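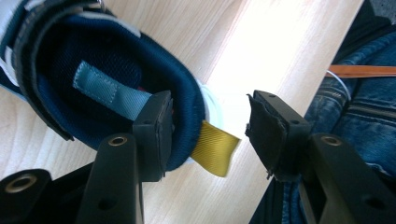
Stinden 手持夹爪：常见问题

本页由 Drornport 镇 Bosetden 共享工坊的 Stinden 小组维护，二月大改过一次。提问前请先翻一遍，翻过还想问的，说明你是认真的，欢迎来。

基本情况

Stinden 是什么？

一只拿在手里用的夹爪，加上跟它配套的一条六轴机械臂，目标是把鞋子从乱堆里捡起来，成双摆好。手持的那只叫 Stinden，机械臂叫 Contreras，两边的手指零件通用，拆下来拧上去就行。人先拿着 Stinden 摆鞋，摄像头录下来，我们用这些录像训练模型，再让 Contreras 照着做。至于它照做的程度，请看后面“成绩”一节，建议坐着看。

为什么是鞋？

工坊门口有一块换鞋区，面积不大，气势很足。我们当初列过一张“值得自动化的家务”清单，叠毛巾排第一，后来发现做叠毛巾的人已经够组一个联赛了。鞋子就在脚边，不要钱，形状各异，软硬不一，还自带绳子和搭扣，对机器人来说每一只都像一道新题。

我能不能直接买一只？

不能。我们不卖成品，也不卖套件。打印文件、物料表和接线图都放在工坊的共享盘里，来登记一下邮箱就给开权限。有人出过价，数额体面，但想到后面要提供售后，大家一致觉得穷一点也挺好。

需要什么基础？

会用内六角扳手，会看着打印机出第一层而不走开，能装一个 Python 环境而不骂人。最后一条可以放宽。

制作

手指和臂是什么材料打印的？

黑色 PETG，外壁四层，填充四成。早期用 PLA 打过一版，夏天放在车后座，回来以后两根手指已经有了自己的想法。颜色选黑没有美学上的考虑，那卷料打折。

铜螺母怎么装才不歪？

用电烙铁热压，温度比打印料的喷嘴温度低一点，烙铁头要换成专门压螺母的那种。慢慢放，靠烙铁自重往下走，剩最后一点的时候拿开，翻过来往平的金属板上按住，等它凉透。用手使劲往下怼的结果是螺母斜着进去，螺丝也斜着进去，夹爪合上时两指一高一低，像在耸肩。

孔径照文件里的来，别自己改。每隔一阵就有人觉得孔画小了，改大以后拧两次螺丝，螺母跟着螺丝一起出来，然后跑来问用什么胶。

螺母已经歪了，还救得回来吗？

歪得不多，烙铁再加热，趁软扶正。歪得能看出来，重打这个零件，也就一个晚上的事。你花在说服自己“应该没关系”上的时间通常更久。

指尖上的海绵垫多久换一次？

看见边缘起毛、撕口、翘皮，就该换了。我们自己的执行情况则要宽容得多：一块垫子往往用到只剩半块，还有人替它说话，说“抓力反而更好”。

正经说，磨损的垫子会带来两个麻烦。一是摩擦力变了，同一只鞋上周夹得住，这周往下溜。二是腕部摄像头一直看得见手指，垫子的轮廓也在画面里，模型会连它一起学进去。我们的折中办法是每次换垫都在记录表里写一笔，训练时新旧混着喂，模型见多了各种破法，也就不挑了。

垫子用什么粘？

双面胶，布基的那种。试过快干胶，粘得非常牢，牢到换垫的时候把手指表面一起带走。试过热熔胶，厚薄不匀，两个指面不平行。粘之前拿酒精擦一遍，等干，这一步省了的人后来都在鞋里找到了自己的垫子。

手指上的小孔是干什么的？

两个用途。靠近指尖的那个用来对位，粘垫子时插一根细销子，左右两边就能粘在同一高度。臂上的那些是给线卡和配件留的，目前大部分闲着。画图的人当时说“以后总会用上”，我们都认识说这种话的人，有几个就是我们自己。

两指能张多大？

够夹住一只运动鞋的鞋口边，不够横着抱住整只鞋。这是有意定的。做宽了以后行程变长，扳机变沉，拿着录半小时手腕会提意见。靴子目前不在支持范围内，雪地靴不在可预见的支持范围内。

扳机回弹太慢怎么办？

先看导轨里有没有打印毛刺，用小锉刀清掉，再抹一点硅脂。还慢就换弹簧，物料表里给了两种硬度。请不要往里喷 WD-40 然后宣布修好了，它会在接下来几天里把工坊里的灰全部请进去。

采集数据

一条演示要录多长？

上限 60 秒。从手里的夹爪进入桌面范围开始，到鞋放稳、手指松开结束。超时的一律作废重来。最初没设上限，结果有一条录像里，演示者中途接了个电话，讨论了晚饭，那条还差点进了训练集。

目前有多少条？

可用的 1764 条。不可用的没有人愿意去数。

夹鞋应该夹哪里？

优先夹鞋口的边，也就是脚踝那一圈带衬垫的地方。它有厚度，也够软，手指一合就陷进去一点，抬起来鞋身自然下垂，方向好预测。鞋舌可以夹，但容易被整条抽出来。鞋带不要夹。鞋带看着很好夹，这正是它的问题。

鞋后跟那个提环呢？不就是拿来提的吗？

是拿来给人提的。人会用手指勾，我们的夹爪只会捏，捏住一小片织带以后，鞋在下面转圈，转到哪边停全看它高兴。我们有一批专门夹提环的演示，留着做对照，成功率不低，可放下来的鞋头朝向非常有个性。如果你的鞋提环在里侧，还会有另一个情况：手指要伸进鞋里去捏，摄像头基本只看得见鞋里子，模型对此感到茫然，我们也是。

侧躺着的鞋要先扶正再夹吗？

不用，照它躺着的样子夹。换鞋区里没有哪只鞋会先站好等你。我们早期的数据里鞋全是正放的，录起来舒服极了，Contreras 学完以后见到侧躺的鞋就停在上方不动，像在默哀。现在规定至少一半的演示从侧躺或底朝天开始。

鞋上有搭带、丝带、挂件，要不要先拆？

不要拆。拖在桌上的带子会被另一根手指压住，会卡进臂和手指的缝里，这些都是我们想让它见识的。唯一的例外是铃铛，采集设备的麦克风关不掉，听回放的人有意见。

桌面有讲究吗？

浅色木桌、深色垫子、水泥地面各录一批。浅色桌面配上大太阳容易过曝，桌子中间白成一片，深色鞋反倒看得清楚。我们一度给窗户装了遮光帘，数据漂亮了许多，模型却从此怕晒。现在帘子敞着，反光就反光，只要鞋口和两根手指还分辨得出，就算合格。

人可以入镜吗？

腿和手可以，脸不行。坐着录的时候裤子总会进画面，没关系，模型目前没有表现出对裤子的兴趣。桌边的线和尺子之类能收就收，收不干净也照录。唯一请你注意的是自己脚上那双鞋，有一回 Contreras 的识别框很坚定地圈住了旁观者的左脚，那时人还在里面。

我能带自己的鞋来录吗？

非常欢迎，洗过的更欢迎。进门左手有个登记本，写上鞋的颜色和尺码，录完带走。登记本上写着“未领取”的鞋会在架子上放一个月，之后成为项目的永久员工。

左手能录吗？

能，我们缺左手数据。握把是对称的，只是扳机线会从另一侧出来，录之前把线绕到小臂外面，用魔术贴扎一下。

机械臂

Contreras 是哪来的？

关节和控制板是拼的，底座用工坊那台 1988 年的铣床铣出来的。铣床是整个项目里最可靠的机器，也是唯一没有固件的机器，我们不对两者的关系发表看法。

为什么不直接遥操作机械臂来采数据？

试过一个周末。拿手柄遥控机械臂夹一只鞋，熟练工要好几分钟，新手要一个下午，外加一只被按扁的鞋。换成手持夹爪以后，人把胳膊当机械臂使，速度正常，动作也自然。代价是人的胳膊太灵活，会做出 Contreras 根本够不到的姿势，所以录之前要看一遍桌边贴的那张工作范围图。把手腕拧到图外面的演示，程序会自动剔掉，不接受申诉。

手指装到机械臂上和拿在手里，夹出来一样吗？

差一点。手里夹的时候，人会根据手感悄悄加力，机械臂那边的夹持力靠电流估，估得很有信心，准不准另说。我们在手持这边加了一根限力弹簧，让人也没法用太大劲，两边总算接近了些。

会不会夹到手？

手持的那只夹不疼，你可以自己试，大家来的第一天都会试。Contreras 那边请认真对待：通电时人站在黄线外，急停按钮在桌子右前角，伸手就能拍到。拍急停不需要理由，也不会有人怪你，拍完说一声就行。小孩进工坊要有大人牵着，狗不能进采集区，它们对鞋另有主张。

成绩

到底成功率多少？

夹起来，很高。放下去，还可以。两只凑成一双，请给我们一点时间。

目前最常见的失败是把两只左脚鞋整整齐齐摆在一起，间距标准，鞋头朝外，看得出用了心。第二常见的是夹着鞋走到一半，忘了松手还是没到，绕场一圈又放回原处。Lwazi Radebe 负责给失败分类，他的表格有一栏叫“其他”，已经比别的栏加起来都长。

最多能处理几只？

稳定的是 2 只。三只以上它也会动手，只是结局不好预告。

失败的录像公开吗？

公开，就在共享盘里，点播量远高于成功的那些。

模型和代码能拿走用吗？

代码能，写明出处就好。模型权重也能，不过它是在我们的桌子和我们这些人的鞋上长大的，到了你家可能会水土不服，最好自己补录一批再微调。先别急着调参数，检查摄像头装反没有。我们帮三户人家排查过“模型完全不工作”，其中两户是装反了，剩下一户没插电。

参与

什么时候能来？

采集一般从晚上七点开始，工坊门口的白板写着这周哪几天开。白板上没写的就是没开，打电话也是同样的答案。第一次来请早到一刻钟，要签安全须知，还要给你的手套找一双合适的尺码。

收费吗？

工坊会员不收，非会员交当天的场地费。打印料自己用多少称多少，秤在打印机旁边，它偏重几克，我们知道，就当捐给喷嘴了。

我只想来录鞋，不想碰代码，可以吗？

可以，而且你会非常受欢迎。想写代码的人很多，愿意把同一只鞋拿起来放下去一晚上的人很少。

下一步做什么？

按顺序是：换掉容易断的扳机轴，让左右脚识别靠谱一点，然后再考虑靴子。有人提议让 Contreras 学系鞋带，提案人目前负责洗工坊的杯子，到他收回提案为止。

发现本页有错怎么办？

写在白板右下角，字写小一点，那里还要记披萨的口味。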